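30th November

Descaling trials, batch 3. Bench 2, small sink side.

Carried on from where the last page stops. The limescale on the Funach jug kettle had come back to the same thickness as before, so the vinegar rinse in May bought us one season and no more. Water here is very hard. The strip read at the top of its range again, same as every time I've dipped one, and I've stopped writing the number down.

Made up three solutions in the tall beakers:

A -- citric acid, 20 g to the litre, tap water
B -- the same, made with water from the filter jug
C -- white vinegar, one part to four

Each had 2000 ml made up so there would be enough for a second go. Labels on masking tape, and the tape came off B as soon as it got damp. Used the wax pencil after that. We need a new wax pencil.

Coupons are the copper ones cut from the old Pellberg cylinder coil, scale left on. Weighed them dry on the small balance. The balance drifts if the door to the corridor is open, so keep it shut and wait for the figure to settle. I had to do the first two again. The spreadsheet row for this set starts at 3696, following on from the Shukla samples, which I have left alone.

Left all three in for 11 minutes, out with plastic tweezers, rinse, blot, dry in the oven on low, weigh again.

A fizzed straight away and kept going. B much the same, perhaps a bit quicker at the start, but I wouldn't argue for it on one run. C was slow. There was still a hard ridge along the cut edge of the C coupon afterwards and it didn't shift with a thumbnail. Losses are in the spreadsheet. A and B are close enough together that I'd use tap water and save the filter.

The copper in A came out pinkish and clean. C went dull and slightly brown. Could be the vinegar, could be that coupon, as it was from the bend end of the coil and had more dirt on it to begin with. Next set should all come from the straight.

Crockery next. The question from the Birnik canteen was whether citric acid is safe for printed plates that come out of their dishwasher with a white bloom on them. Glazed over the print should be fine. Print on top of the glaze is another matter, and you can sometimes feel it with a fingertip as a slight step at the edge of the colour.

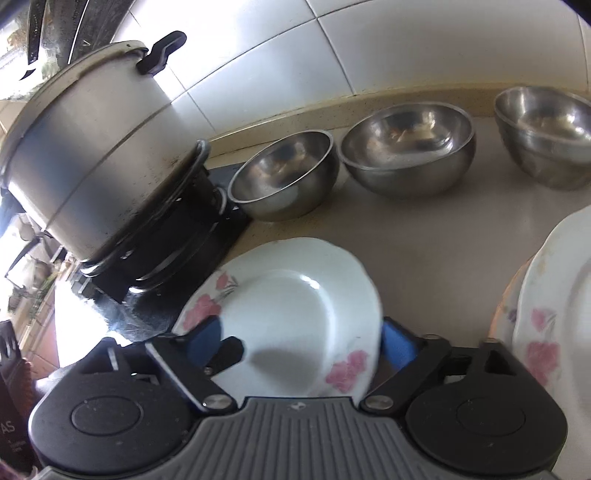 White plate with scalloped rim and pink flowers. More flowered plates behind and to the right.

Plan for the plates is a soak in solution A at half strength, with the print on one side of the rim kept out of the liquid so there is something to compare against. Stand them on edge in the deep tray. Check at intervals and stop at the first sign of colour in the water. Don't leave anything in overnight, as happened with the gilt-edged saucer last year. The gilt was gone by morning.

Also want a plain white control. There is a box of seconds under bench 4 if it hasn't been thrown out.

Stainless is easier. Citric won't trouble it at this strength and it can take a longer soak. The thing to watch there is salt: anyone who scours with table salt and then leaves it standing in an inch of water will get pits, and no descaler puts those right. Chlorine bleach does the same. I've written this on the card above the sink twice and it has gone missing twice.
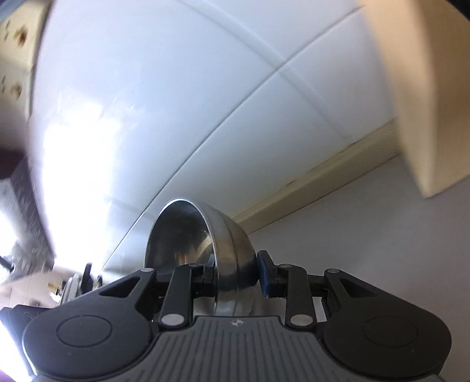 For the rinse I'd go with two changes of cold water and then a dry cloth straight away. Letting it drain puts the scale back, a thin film each time, and you end up chasing it. Tried it with the filter jug water for the last rinse and the spots were fainter but still there.

Spent solution goes down the sink with the tap running once the fizzing has stopped. Keep the copper lot separate, in the blue-lidded tub. It had a greenish tinge by the end.

To do:
Order citric acid, we're down to the last bag
Wax pencil
Cut more coupons, straight section only
Repeat A and B, three coupons each
Look under bench 4 for the seconds
Ask Birnik which rinse aid they use and how often the salt gets topped up

Oven off, balance covered, corridor door left on the latch.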